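The long spoon question, settled at Balogun's

Posted 2025-12-20 by Oluwaseun Ezeani

I have owned the same serving spoon for most of my adult life. It came with a flat, it left with me, and in October its bowl parted company with its handle halfway through a pot of bean stew. The handle stayed in my hand. The bowl is, for all I know, still in Arnlow, where the stew was eaten with great caution.

So, a replacement. Balogun, the kitchenware shop in Garnthorpe, stocks more stainless steel than some hospitals, and its utensil wall has strainers, skimmers, graters, tongs and ladles hung close enough together that taking one down feels like a move in a board game. Most of it comes in clear packaging. I am against this on principle, as you can't tell anything about a spoon until you've held it like a spoon.
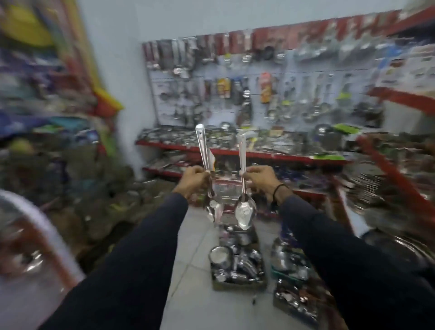

The two I ended up choosing between were both long-handled and both polished to the point of vanity. On looks there's very little in it. On price there's less: the Bustach was 696, the unbranded one 400, and neither figure will ruin me or impress my mother.

I bought both, in the interests of science and because the queue had started to form behind me.

The Bustach is the better spoon. It has some weight at the bowl end, so it wants to go down into the pot and you only have to steer. The handle stays stiff when you dig into cold rice, which was the test my old one used to fail with a sort of apologetic bow. The edge of the bowl is smooth all the way round and scrapes the corner of a pan properly. Two complaints. The sticker glue needed oil, hot water and some language, and the handle gets warm if you leave it leaning on the rim, as any all-metal handle will.

The cheaper one is perfectly fine for serving. For stirring, less so. It flexes. It rings against the side of the pot like a small bell, and after a week my household had begun turning up in the kitchen when they heard it, expecting food. I've kept it for salad, where there is nothing to fight.

Both go through the dishwasher, though they have to lie flat across the top rack and will jam the spray arm if you get clever. Both mark if you leave them to dry on their own. Use a tea towel.

While I was there I went to look at mixer grinders, having promised myself I wouldn't. The boxed appliances are up on the red shelving, jars pictured on the front in the usual heroic style. One model was quoted to me at 1714, and I had a firm conversation with myself about how often I really grind anything. Twice a month, when I'm feeling ambitious. I went home with two spoons. 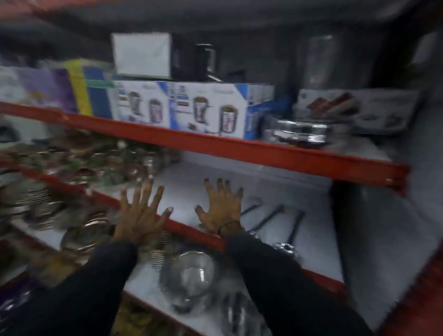
Verdict

Bustach long serving spoon: buy it if you cook in deep pots and own a tea towel. Four stars, one off for the glue.

The unbranded one: three stars, or four if you live alone and like the noise.

2 comments | Shared 14 times

Recent reviews
A potato ricer that bites back
Tongs, and why I now own too many
The Arnlow market colander, one year on
Is a lid holder worth the cupboard space?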